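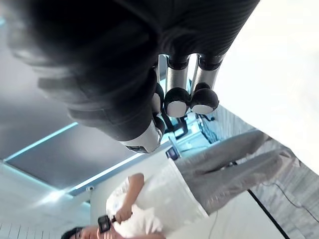

Notebook, June, morning, kettle on

Glue trials, continued. Second batch of hide glue went off in the pot overnight, and I mean off. The shed smells like a wet dog that has been dead for a while and is proud of it. Opened both windows. Opened the door. Considered moving house.

For whoever reads this after me: the glue in the fridge at the back, in the jar marked LEITE, is the good stuff. The glue on the bench in the jar also marked LEITE is the stuff from overnight, and I should have thrown it out before I started writing. I have now thrown it out.

Soaked 50 grams of fresh granules in cold water, twice the weight, left to swell while I dealt with the chair. The chair is the Onthorpe one, back rail split along the grain, previous repair done with something grey and rubbery that I suspect was meant for bathrooms. It doesn't dissolve in anything I own. Picked at it with a dental scraper for most of an hour and got a pile about the size of a sultana.

Efa Parry came by to look at the joint and said whoever fixed it last ought to be made to sit in it. She also pointed out that the left rear leg isn't original, which I'd missed. The turning is close, but the bead under the seat is fatter than on its mates and the colour has been faked with what looks like boot polish. So that is three repairs I know of, and the one I was asked to do makes four.

Heated the glue in the water jacket. The thermostat on the pot says 60 and the thermometer says 71, and I believe the thermometer, having been lied to by the pot before. Turned it down and waited. Skin forming on top, scraped it back in. Runs off the brush in a thin string now, breaking into drops near the end, and that's how I like it. Any thicker and it gels before I've found the clamp.

Clamping. Dry run went beautifully, as they do. For the real thing I had the rail warm (hair dryer, low), cauls cut, wax paper on, clamps opened to the right width and laid out in order. Brushed both faces, closed it up, and found that the second clamp had been wound shut by some passing tidy person. Possibly me. Lost maybe twenty seconds, and by then the top end of the joint was already getting tacky. Re-warmed and squeezed it anyway. There's squeeze-out the whole length so it may be fine. Won't know until the clamps come off tomorrow.

After lunch

Test pieces from last time. These are the lap joints in beech scrap, one lot with straight glue and one lot with a pinch of urea to slow the gel. Hung the bucket off each and added sand by the scoop. Straight glue: the wood tore before the joint did, both pieces. Urea: one tore in the wood, the other let go at the glue line with a noise that emptied my coffee into the drawer of screw eyes. I had starved that one, on looking at it. Dry patch at one corner, no glue at all. So I can't blame the urea, although I'd like to.

Will repeat with four more urea pieces and try to put glue on the whole of each.

Sandpaper: we are out of 300-something, whatever the grey Flokville sheets are. There's a heap of 80 if anybody wants to ruin something quickly.

The Lerkum stool has come back. Same rung, same end, loose again. The note tied to it says "wobbles", underlined twice. I glued that rung in autumn with yellow glue because I was in a hurry, so now I get to clean yellow glue out of a blind mortise with a bent chisel and think about my choices. Steam may help. Vinegar is supposed to help and in my experience makes the shop smell like chips.

Left to do
Clamps off the Onthorpe rail, not before morning
Ask about the leg – does the owner know, and do they want to?
Cut beech for the next lot of laps
New lid for the glue pot, the current one is a saucer
Mop out the screw eye drawer

Windows staying open overnight. If it rains on the bench, it rains on the bench.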